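Chapter 4
Packing Loose and Bagged Goods

Before you start this chapter, you should know how to read a pick list and how to check a bin label. Chapter 3 covered both. If you skipped it, go back and do the exercises on page 37.

Most goods in a packing room are never boxed one at a time. They are held in shallow bins, moved to a work surface, bagged, and then sent on. Candy, screws, buttons and tea packets are all handled in much the same way. What changes is the size of the bag and how hard you can press on it.

4.1 The bin

A packing bin is low-sided so that the whole floor can be checked from above. Before a new product goes in, the floor must be clear. A single button left over from the last job can end up in a bag of candy, and then the whole lot has to be opened.

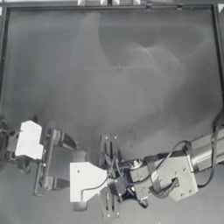

Weronika Kwiatkowski would add that a clear bin and a clean bin are two different checks, and that new packers sign for both after doing only the first. Wipe the floor and the corners, let them dry, and then sign.

At the Pamik packing room, bins are checked at the start of each shift and again at every product change. The log for March shows 600 changes. In 2 of them the bin was signed off with goods still in it.

4.2 The bag

Small wrapped candies are usually packed in clear plastic so that the customer can see the mix of colors. A filled bag does not stand like a box. It slumps, the weight settles low, and the plastic above the candy stays slack.
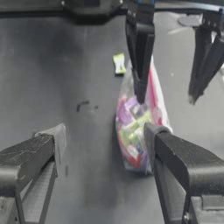 Lift a bag of this kind by the upper part, and keep your other hand ready under the bottom if it is heavy. Do not squeeze the middle. Wrappers have sharp corners, and pressure can push one through the plastic.

Set the bag down before you let go. Check the closure from one end to the other, then look for small holes along the bottom. Section 4.3 deals with weighing, and you will need your own scale sheet for it.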